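Home Safety Checklist: Returning Home After a Brain Injury

Bralent Community Rehabilitation
Form used by the outreach team for the pre-discharge home visit and the follow-up visit

Complete one form per dwelling. Mark each item Yes, No or N/A and write a comment for every No. The comments printed under the items come from the visit to the Begum unit, a single-storey two-bedroom rental, and have been left in so that new staff can see the level of detail expected. The client had a moderate closed head injury, with left-side weakness, poor short-term memory and reduced sense of smell. The client's sister will stay overnight for the first 28 days.

1. Entry and paths

1.1 Path from the car to the door is level and clear. No.
Comment: Two pavers have lifted beside the letterbox. Landlord notified by email. Family to park in the driveway until it is fixed so the client does not use that section.

1.2 Steps have a rail on the client's stronger side. No.
Comment: There are 4 steps with a rail on the left going up. The client needs one on the right. Second rail quoted and approved by the landlord. Must be in before discharge.

1.3 Step edges are easy to see. Yes.
Comment: Yellow strips already fitted by a previous tenant. One is peeling at the corner and should be glued down.

1.4 Door can be unlocked from outside by a support person. Yes.
Comment: Key safe beside the meter box. The code is held by the outreach team and family. Do not write the code on this form.

1.5 Entry light works and comes on without a switch. Yes.
Comment: Sensor light tested at the visit. Stays on long enough to find the lock.

2. Living areas and hallway

2.1 Walkways are wide enough for the client plus one person assisting. Yes.
Comment: Coffee table moved to the spare room.

2.2 Loose rugs removed or fixed down. No.
Comment: Hall runner slides on the boards. Sister prefers to keep it. Discussed falls risk and the effect of a second knock to the head. She agreed to roll it up and review at the follow-up visit.

2.3 Power cords are away from walkways. No.
Comment: Lamp cord crosses behind the recliner. Needs a short extension lead run along the skirting board.

2.4 A quiet room is available with light that can be lowered. Yes.
Comment: Second bedroom has blockout blinds. Client gets headaches from glare and noise by mid-afternoon, so this room should not be used for storage. The coffee table can stay if it is pushed under the window.

2.5 Smoke alarms present and tested. Yes.
Comment: Alarms in the hall and outside the kitchen both sounded. Extra weight given to this item because of the reduced sense of smell.

3. Kitchen

3.1 Items used every day can be reached between hip and shoulder height. No.
Comment: Plates and mugs are in the top cupboard. Sister to move them to the shelf beside the kettle. No step stool to be kept in the kitchen.

3.2 Stove has an automatic cut-off or is isolated when the client is alone. No.
Comment: Gas cooktop, no cut-off. Client has agreed to use the microwave only unless someone is with them. Isolation valve is behind the oven and hard to get at. Referred to a licensed gas fitter for advice on a valve the family can reach.

3.3 Knives and sharp tools stored safely. Yes.
Comment: Drawer with catch. Client was able to open it and put a knife away with the blade facing the back.

3.4 Hot drinks can be made without carrying a full kettle. No.
Comment: Kettle holds too much for one-handed pouring. Try a one-cup dispenser from the Gromosier loan pool. Put in the request the same day, as the pool runs low in August.

3.5 Bench has a clear area for preparing food with one hand. Yes.
Comment: Good length of bench to the right of the sink. Occupational therapist to trial a non-slip mat and a spiked board at the follow-up visit.

3.6 Food in the fridge is dated. No.
Comment: Client cannot rely on smell to tell when milk or meat is off. Marker pen and labels left on top of the fridge. Sister to check on bin night. 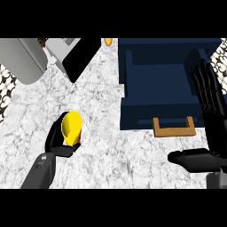 4. Bathroom and toilet

4.1 Grab rails fitted at toilet and shower. No.
Comment: Shower rail in place and solid. No rail at the toilet. The towel rail must not be used for support; it moved when pushed.

4.2 Hot water is limited at the tap. No.
Comment: Shower water was too hot to hold a hand under. Client has reduced feeling in the left hand. Plumber to fit a tempering valve. Must be done before discharge.

4.3 Shower chair or stool is the right height. Yes.
Comment: Adjusted at the visit. Rubber feet checked, no splits.

4.4 Door can be opened from outside in an emergency. Yes.
Comment: Slot lock opens with a coin. Sister shown how.

5. Bedroom

5.1 Bed height allows feet flat on the floor when seated. Yes.

5.2 Light can be reached from bed. No.
Comment: Switch is by the door. Touch lamp to go on the right-hand side.

5.3 Clear path from bed to toilet at night. Yes.
Comment: Plug-in night light added in the hall, see also 2.2.

6. Memory, medicines and emergency contacts

6.1 Medicines are in a weekly pack and out of sight of visitors. Yes.
Comment: Pharmacy pack, kept in the linen cupboard. Old boxes returned to the chemist.

6.2 Reminders are set up and the client responds to them. No.
Comment: Boradar reminder unit was plugged in but the volume was at zero. Turned up and tested. Client pressed the button for the morning prompt but did not then go to the medicine pack. Needs practice with the sister present for the first week.

6.3 Emergency list is beside the phone in large print. Yes.
Comment: Includes triple zero, GP, sister's mobile and the ward number.

6.4 Family can name the signs that need urgent care. Yes.
Comment: Went through worsening headache, repeated vomiting, seizure, new confusion, unusual drowsiness, and new weakness or slurred speech. Sheet left on the fridge.

6.5 Car keys are secured. Yes.
Comment: Client is not cleared to drive. Keys are with the sister. Client is unhappy about this and may raise it again.

Outcome of visit

Not ready for discharge. There are 4 items to be closed first: 1.2, 3.2, 4.1 and 4.2. All other No items can be finished by the family during the overnight stay period and rechecked at follow-up. For outcome purposes, 100 per cent of the must-do items have to be signed off by the person who sighted the work. A phone call from the family is not enough for 4.2; take a thermometer and record the reading on the back of this form.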